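Hullura Folded Garments: Trousers

README for the trousers part of the set. Shirts and towels have their own files.

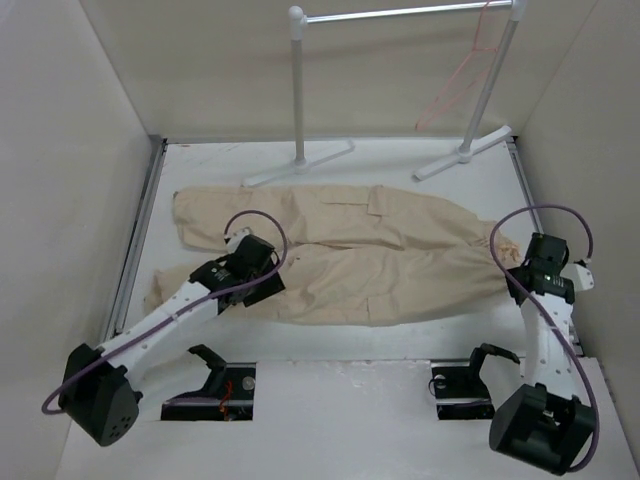 How should cargo trousers be laid out before the first fold?

Flat and sideways, waistband to the left, hems to the right, one leg on top of the other. Smoothing is optional at this stage. Wrinkles along the legs are normal and are kept in the set.

What is in the set

There are 407 folds of 117 garments. Cargo trousers make up the largest group, followed by chinos and pajama bottoms. Jeans were left out of this release because the heavy ones would not stay in a hanger fold. Silviu Cârstea is sorting those separately and they may be added in April.

Each record has a garment number, a fabric weight (thin, medium, heavy), the fold type, and a short note if anything went wrong. Most notes are about pockets.

Fold types

flat: legs together, then folded across the knee, then once more. Ends as a rectangle.
hanger: legs together, then draped over the bar of a hanger at the knee. The hanger goes back on the rack.
roll: hems to waistband. Only used for pajama bottoms.

Known problems

Cargo pockets add bulk on one side. If the flap is open when the legs are brought together, it tends to fold under and leave a lump. Close it first. Records made before this rule are marked "flap" in the notes column.

Hems bunch up on thin fabric. A bunched hem at the start is fine, a bunched hem at the end counts as a failed fold.

Wire hangers mark soft trousers after a day or so. Indira Devadiga checked this on 2 pairs and both needed ironing - we left the hangers as they are.

Garment numbers 40 and up were bought secondhand. They were washed once before use and not ironed.

Labels

Fold quality was scored by Bianca Grecu and Ruby-Lee Lowther as good, passable or failed. Where they disagreed, the lower score was kept. Size tags are not recorded - too many were missing or unreadable.

Changes

Friday, December 28, 2018: fixed swapped fabric weights in the chinos, added the notes column, removed duplicate rows.

Corrections go to Safta Ghiță. Please include the garment number.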